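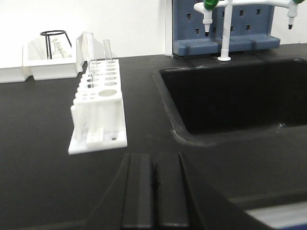

White plastic test tube rack on a black chemical-resistant countertop.

Bench Storage and Glassware: Frequently Asked Questions

Applies to the teaching and preparation benches supplied by Fostilix. Last revised 22 July 2023. Questions on fume cupboards, gas fittings and plumbing are covered on separate pages.

COUNTERTOPS

What can the black countertop withstand?
The surface resists dilute acids, dilute bases and the common solvents listed in the product data sheet. Resistance depends on contact time. Concentrated acids and strong oxidizers should be wiped up at once, and the area rinsed with water and dried. Staining that remains after cleaning is normally limited to the surface and does not affect use.

Can hot glassware be placed directly on it?
Place hot items on a heat-resistant mat. The top tolerates short contact with warm vessels, but repeated local heating will dull the finish and may cause fine cracks. Flames must never be directed at the surface.

What cleaner should be used?
Mild detergent and warm water, applied with a soft cloth. Abrasive pads leave marks that show clearly on black. Do not use furniture polish or silicone sprays; both leave a film that holds dust and makes glass bases slide.

TEST TUBE RACKS

Why do some racks have holes of more than one size?
A mixed rack takes small and large tubes on the same bench. Match the tube to the smallest hole it enters without force. A narrow tube in a wide hole will lean, and a leaning tube is easily knocked when its neighbor is lifted out.

Can tubes of different lengths share a rack?
They can. Put the taller ones toward the back so that the hand does not pass over them when reaching for the short ones. Leave a free hole between tubes if they are to be filled in place.

Are the plastic racks autoclavable?
It depends on the plastic. Check the code molded or printed on the rack, or the order confirmation. Polypropylene racks may be autoclaved empty. Polystyrene and acrylic racks may not, and should be washed by hand. If the material cannot be established, treat the rack as not autoclavable.

How should a rack be dried?
Upside down on a draining mat, out of direct sun. Do not dry racks in the glassware oven. Most warped base plates returned to us have been through an oven.

My rack rocks on the bench. Is it defective?
Set it on a surface known to be flat and press each corner in turn. Movement of up to 2 mm at one corner is within tolerance for molded racks. Anything greater should be reported through the order form, with the delivery note number.

TRAYS, BINS AND STANDS

What are the open bins intended for?
Small apparatus that is in use during the current session: stands, clamps, stoppered flasks, tube brushes. They are not secondary containment for chemicals. The Berby spill tray is the correct item for that purpose and is ordered separately.

How much can one bin carry?
The standard bin is rated at 5 kg, evenly distributed. Cast bases and heavy retort stands should remain on the countertop or in the cupboard below.

Can a tripod stand be kept in a plastic bin?
A tripod may be stored in a bin once it has cooled fully to room temperature. The ring holds heat longer than the legs, so check the ring first. Allow at least 28 minutes after the burner is shut off. Iron stands should also be dry, as rust transfers to white plastic and is difficult to remove.
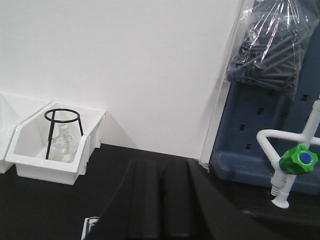

Should ground-glass stoppers be left in flasks during storage?
Store the stopper in the neck with a thin strip of paper between the ground surfaces. The paper prevents the joint from seizing and keeps dust out of the flask. For flasks that have held alkaline solutions, rinse both ground surfaces thoroughly before closing, and do not grease the joint for storage.

What if a stopper has already seized?
Put on cut-resistant gloves and eye protection. Wrap the neck in a cloth and tap the stopper lightly from the side with a piece of wood. If it does not move, soak the joint in warm water with detergent and try again later. Do not grip the stopper with pliers, and do not heat a closed flask.

Can a flask be stored under a tripod?
There is no technical objection if the flask stands flat and does not touch the legs. Remove the flask before lifting the tripod.

Can several bins be placed side by side?
Yes. Set them against the wall with the open fronts facing the user. The Desmet clip, part 422, joins adjacent bins at the rim and prevents them from separating when one is pulled forward. Clips do not increase the load rating.

PEGBOARDS

Which pegs fit the perforated panels?
Pondinen pegs with a straight shank fit all current panels. Hooked pegs from older series will enter the hole but do not lock. Hang glassware neck down, with clearance between pieces.

ORDERS AND SPARES

Are replacement parts available individually?
Bins, clips and pegs are sold singly. Rack top plates and base plates are sold as matched sets only.

The panel series was revised in November. Are older spares still stocked?
Stocks of the earlier series are limited. Send the panel width and the spacing between hole centers to Gijs Van Leeuwen, Spares Desk, who will confirm compatibility before an order is placed.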